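Drurico Household Recipe Transcription Set
README and data card, version 3
Last revised September 2, 2026

Summary

The Drurico Household Recipe Transcription Set is a collection of handwritten home recipes, typed out line by line and sorted by dish, measure and cooking method. The source material consists of 53 family notebooks lent to the Drurico Food History Office by households in Flistholm and Doltwood. The set is meant for people who study home cooking, local history, or the way written instructions change as they are passed along.

The set contains text only. Scans of the notebooks are held by the Office and are not part of this release.

Contents

recipes.csv – one row per recipe, with title, notebook code, page and dish type
lines.csv – one row per handwritten line, in page order
measures.csv – household measures and the wording used for each
notes.txt – remarks made by the typists on spelling, stains and missing pages
terms.txt – conditions of use

All files are in UTF-8. Columns are separated by commas, and text that itself contains a comma is placed in double quotes. Empty cells mean that nothing was written on the page. The word "unread" means that something was written but could not be made out.

Household measures

Many of the notebooks give no weights. Flour is measured by the bowl, broth by the dish, and salt by the pinch or the lid. The same word may stand for different amounts in two notebooks, and sometimes on two pages of the same notebook. The set keeps the words as written. Where a family was able to tell the Office which vessel was meant, the capacity is given in measures.csv in the column "reported_volume". These values were reported by the families and have not been checked by the Office.

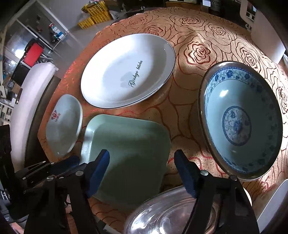 Users should not convert measures across notebooks. A "large bowl" in a Flistholm notebook should be read only against other entries with the same notebook code. The column "measure_group" shows which entries may safely be compared.

How the text was prepared

Each page was typed by two people working apart from one another. Where the two versions differed, a third reader made the final choice, and the rejected reading was kept in the column "alt_reading". Spelling was left alone. Crossed-out words appear between square brackets. Recipe titles were added by the Office only where the page had none, and these are marked with a plus sign.

Dish types follow the Gebreyes Kitchen List, a plain scheme of 32 headings drawn up for the first version of this set. A recipe may carry one main heading and one secondary heading. Preserves, pickles and dried goods were grouped under one heading in earlier versions and are now listed separately – any work that relies on the old grouping should use the column "heading_v2".

Storage notes

A good share of the notebooks include short remarks on how food was kept: in which tin, on which shelf, and for how long. These remarks are stored in lines.csv with the line type "keeping". They are printed as found and should not be taken as advice on food safety.
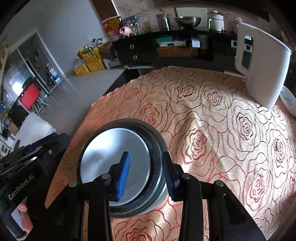
Figure 2. Round tin with a ribbed side wall and a silver lid.

Known limits

The notebooks came from families who chose to lend them, and they do not stand for all households in either town. Sweet baking is heavily represented, while everyday meals are often missing, as cooks seldom wrote down what they made from memory. Dates are rare. Where a date is given in the column "year_est", it was judged from the paper, the ink or a remark on the page and may be wrong by as much as 20 years.

Three notebooks from Doltwood have water damage across their lower pages. The lines affected are flagged "partial" and should be left out of any count of ingredients.

Mixing and serving vessels

The table of vessel names was rebuilt for this version. It now holds 40 terms, each with the notebooks in which it appears. Terms for metal and ceramic bowls are kept apart where the writer made the difference clear, and are otherwise entered under the plain heading "bowl".
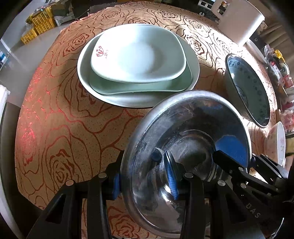

Figure 3. Stainless steel bowl, upturned, with wear marks around the base.

Changes in this version

Vessel terms rebuilt, as noted above
Notebook D-14 withdrawn at the request of the family
Page order corrected in F-03 and F-09
"alt_reading" filled in for the notebooks received in July

Terms of use

The set may be used free of charge for study, teaching and private research. Recipes may be quoted with the notebook code. Family names were removed before release, and users are asked not to try to restore them. Requests for commercial use should be sent in writing to the Drurico Food History Office.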